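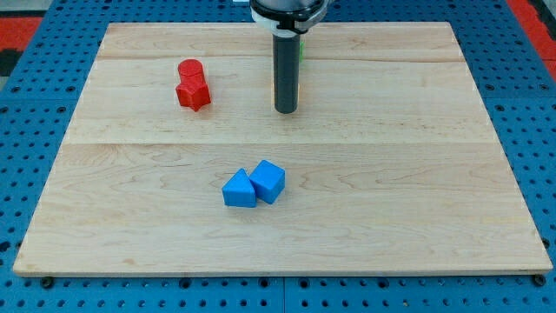 Trilollow Shape Stacking - Data Card

Version note, Oct 16, 2026

What is in this set

Trilollow is a collection of 2262 short recordings of small solid shapes on a maple board. The shapes are moved, stacked and taken down again. We made it at the Stuvness workshop, and the files are kept by Gesis.

The objects

The shapes come in plain colours, red and green among them. In the stacking recordings a typical pair is a cylinder on top of a star-shaped prism, both red. The star is the piece which gives most trouble, for its points do not always lie the way you expect, and the piece above can end up tilted. We kept such recordings and labelled them "leaning". Please do not read this label as a failure.

The board and the table

The board is pale maple, with visible seams where the planks meet. It lies flat on a blue pegboard table with round holes. The grain has some darker streaks, and in low light these can be confused with the shadow of a piece. If you crop the recordings, keep a little of the blue at the border - it helps to find the edge of the wood.

Folders

stack/ - one piece put on another, same colour
mixed/ - one piece put on another, different colours
apart/ - pieces standing alone on the board
labels/ - one text file for each recording

Labels

Each text file has the colour, the shape and the order from bottom to top. Colour names are in lower case. We write "grey" and never "gray", so please check your search words.

Known problems

In 27 recordings a piece is hidden behind something for the whole length. It is labelled "partly seen" and the shape is left blank. Another 18 have the wrong order in the label; they will be corrected in the next version. The 500 recordings from August have weaker light than the others.

How to cite

Chaudhry, Trilollow Shape Stacking, Stuvness, 2026.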